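布をたたむ午後

六月に入ると、わが家では衣替えの続きのような顔をして、引き出しの奥の布たちが出てきます。ふきん、手ぬぐい、ランチョンマット、何に使うつもりで買ったのか思い出せない端切れまで。去年の今ごろも同じことをしていたはずなのに、毎年ちょっとした再会の気分になるのだから不思議なものです。

祖母は布をしまうとき、必ず一度ひろげて、手のひらで撫でてからたたみ直していました。子どもの私にはその時間がとても長く感じられて、早くおやつにならないかしら、とばかり思っていたのですが(おやつはたいてい麦茶とおせんべいでした)、今は自分がすっかり同じ手つきになっています。

先日、港町ミレマンスの小さな布の店「ウェネデロ」を訪ねました。棚には400種類の布が並んでいて、端から眺めているだけで、あっという間に夕方の4時です。お店の方によれば、木綿のふきんは最初の10回の洗濯でようやく本来のやわらかさになるのだとか。買ったばかりのごわごわにがっかりして、しまい込んでいる方がいらしたら、ぜひもう少しつきあってあげてください。

たたみ方にも家ごとの流儀がありますね。わが家は三つ折りにしてから、さらに二つ折り。浅い引き出しに立てて入れると、上から色がみんな見えて、朝、どれにしようかと選ぶのが楽しくなります。角がぴたりと合わなくても、私は気にしません。

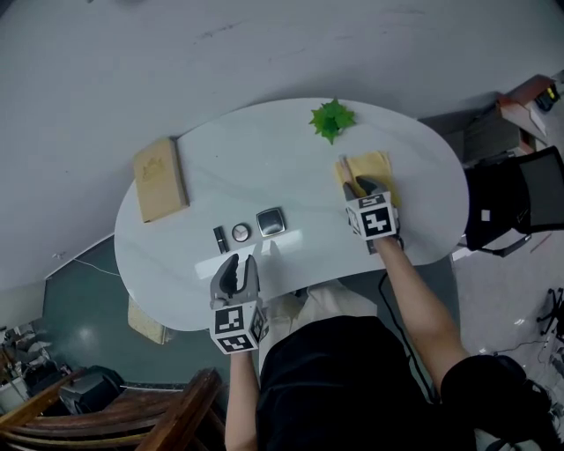 白いテーブルの上で、たたんだ黄色い布を押さえて。

色の並べ方は、淡いものから濃いものへ。黄色は手前に置くのが私の好みで、雨の朝に引き出しを開けたとき、台所がぱっと明るくなる気がするのです。ウェネデロで迷いに迷って選んだ2枚は、からし色と、薄い水色。水色のほうはまだ少し硬くて、お皿を拭くたびにきゅっと音がします。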